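Reading a board – handout 9
Tutor: Iveta Pešek. Bring this on Friday, along with the pencil you borrowed.

Before you sand anything, look at it. Grain tells you which way to work, and it will go on telling you, with scratches, if you don't listen. Most of the marks lost in May went on people sanding across it.

Start with 96 grit? No such paper, Kvido. Pages 32 to 75 of the reader, please.

Grain seldom stays straight for the whole length of a board. Lines that have behaved themselves from one side will dip into a shallow V or U, as they do on the pale tabletop, then carry on as though nothing had happened. Sketch the dip first – the straight bits can wait. 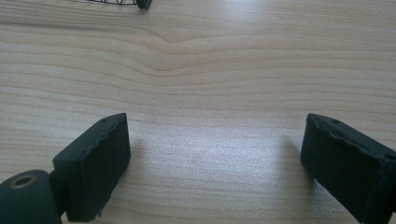
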